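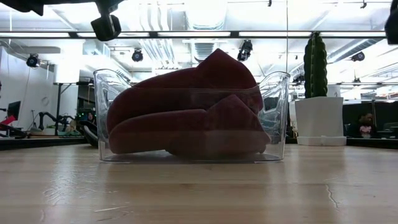
Sundard clear storage bin, reviewed by Caradog Skyrme
2/19/18

I paid $11 for a box I can see through, so let me try to be fair to it.

The handles are the best part. Both short ends scoop up and flare out, and you can get a proper grip even when you've overfilled it, as I always do. The corners are rounded, so it doesn't snag anything on the way in or out of the closet. It sits flat, too, and that's more than I could say for the Khoury basket it replaced.

Now for the clear part. Clear plastic is wonderful for people who fold well. I put my maroon stuff in mine and every bulge is pressed up against the front wall like a kid at a bakery window. There's no lid either, so anything thick pokes up over the rim in little peaks. I've refolded it two times and the peaks came back.

It also shows every fingerprint – get the frosted one if you have children, or hands.

I've had it 10 weeks with no cracks so far. My table can't say the same. Four stars, and I'd buy a second if shipping from Stomton weren't nearly the price of the bin.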